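Bestside Handheld Grippers: Planning and Buying Guide

Home > Grippers > Handheld > Planning and Buying Guide

Thank you for stopping by! Most people who land on this page have already decided they want handheld grippers for recording manipulation work and are now trying to figure out how many, what goes with them, and what to write on the budget request. We've tried to put everything we usually end up saying on the phone in one place, so please get yourself a drink and take your time with it.

What comes in the kit

Bestside Handheld, Kit of 2
Two handheld grippers, ready to use
Two pairs of soft finger pads, fitted
One spare pair of finger pads
Charging leads and a padded carry case
Printed setup sheet

We sell them as a kit of 2 for a simple reason, and it isn't to get a bigger order out of you (well, we don't mind a bigger order). A lot of everyday tasks want both hands, and even the ones that don't go much more smoothly when a second unit is charged and sitting within reach. If you truly need a single, write to us and we'll see what we have on the shelf.

Price and lead time

The kit is $3000, shipping included anywhere in the lower 48 states. Spare finger pads are $60 a pair and the replacement carry case is $40. Orders that reach us by noon on Friday normally go into the next week's build. January tends to be our slowest month for delivery, as so many labs place orders right before the holidays, so if your money has to be spent by year end, do get in touch early and let us hold a kit for you.

Which pads to choose

The standard soft pads suit most folks. They're curved, with ribs on the inside face, and they're forgiving with odd shapes. The Andico firm pads cost the same and are a better match if you plan to handle small hard parts all day long, but they do mark painted surfaces, and we'd rather you heard that from us than found out on your own. Both kinds swap over with the same two screws, so you can mix them within a kit if you like.

Budgeting for the rest of it

The grippers are usually the easy line on the request. What gets left off is the table, the lighting, the storage for recordings, and above all the hours of the people holding the things. Our own Lech Wasilewska has helped a good many customers through their first order, and his advice is to price out the people first and buy the hardware that keeps them busy. He also likes to see pads listed as a consumable with their own line, which makes the second order so much less painful to get signed!

If you already own a Bergmann bench stand or a Drevard case, our adapters fit both. Please mention the model when you order and we'll put the right one in the box at no charge.

Planning your work area

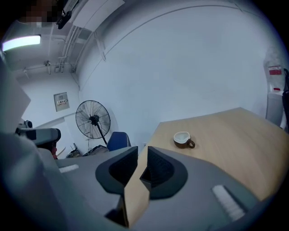 Table space is the thing we'd ask you to think about before you think about anything electronic. You want a surface that stays put when somebody leans on it, with enough clear room for the objects, the gripper and a comfortable swing of the arm. Choose your starting objects with the same care. A flat tan piece like the one held upright between the pads makes a nice first grasp for a new operator, and a small cup with a loop handle, like the brown one on the tabletop, is a good step up from there, as it gives people a rim and a handle to choose between. Keep networking gear and cables off the work surface if you possibly can, and leave a place to set down the second unit.

For lighting, plain overhead fixtures are fine for most rooms. Windows are more of a nuisance, and a cheap roller blind is money well spent.

Before you order

Please have your shipping address, your preferred pads and the name of whoever will be receiving the box. Purchase orders are welcome and so are cards. Schools and nonprofits can ask for a written quote, which we hold open while your paperwork makes its way around the building.

Add to cart | Request a quote | Ask Lech a question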